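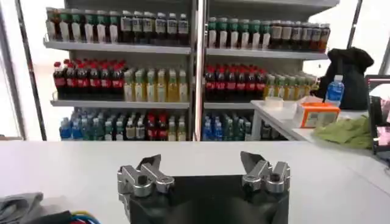

O depósito nas garrafas reutilizáveis entra em vigor em julho?
Só se a Pullcombe entregar antes as condições de recolha por escrito, o que até à hora desta reunião não tinha feito.

Ata da reunião da cooperativa de consumo Todar
Segunda-feira, 18h30, sala de cima
Presidiu: Xiaoyan Hou. Redigiu a ata: Zeyu Shi.

1. Ata anterior
Aprovada com uma correção: onde se lia "a Pullcombe garantiu", passa a ler-se "a Pullcombe afirmou". Xiaoyan Hou pediu que a diferença fosse respeitada daqui em diante.

2. Proposta da Pullcombe
Foi lida a proposta de substituição das garrafas descartáveis por vidro com depósito de 50 cêntimos. O folheto promete devolução de 100 por cento das garrafas. Zeyu Shi perguntou de onde vinha o número e ninguém na sala o soube dizer. A carta que acompanha o folheto fala em "experiências muito positivas" noutras lojas, sem indicar quais.
Discutiu-se quem paga as garrafas partidas. A proposta é omissa. Discutiu-se também quem lava, e aí a proposta é clara no título e confusa no parágrafo – fala em "lavagem assegurada" e, duas linhas depois, em "lavagem a acordar com a loja". Ficou entendido que a cooperativa não tem condições para lavar vidro.
Um sócio lembrou que o depósito já foi tentado com as caixas de fruta e que o livro de registo deixou de ser preenchido ao fim de pouco tempo. Outro respondeu que as caixas eram feias e as garrafas não são. O argumento foi registado a pedido do próprio. 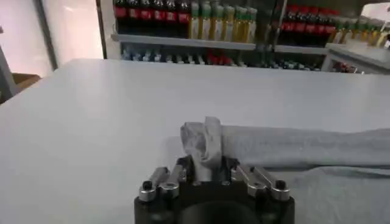 Tampo branco mate de uma mesa larga.

3. Alternativa da Ender
A Ender propõe recolher o vidro sem depósito, mediante uma mensalidade. O valor vem "sob consulta", expressão que a presidente considerou pouco útil num documento chamado orçamento. Resolveu-se pedir um preço fechado antes de voltar ao assunto.

4. Padaria Pan
A Pan quer deixar de entregar ao sábado e manter o preço semanal. Recusado. Zeyu Shi responde por escrito, com cópia do acordo em vigor.

5. Votação
A adesão imediata ao depósito teve 2 votos a favor e foi rejeitada. O adiamento até haver resposta da Pullcombe foi aprovado, com duas abstenções. Um dos vencidos declarou que se perde o verão com isto. A presidente observou que também se pode perder dinheiro, e que esse não volta em setembro.

6. Tarefas
Xiaoyan Hou: carta à Pullcombe com as perguntas sobre quebras, lavagem e prazo de recolha, e pedido da fonte dos números do folheto.
Zeyu Shi: contacto com a Ender e resposta à Pan.

7. Outros assuntos
Foi pedido que as propostas dos fornecedores circulem antes da reunião. Já tinha sido pedido na anterior.

Encerrou-se a sessão às 20h10. A próxima será marcada quando chegar a resposta da Pullcombe – se chegar.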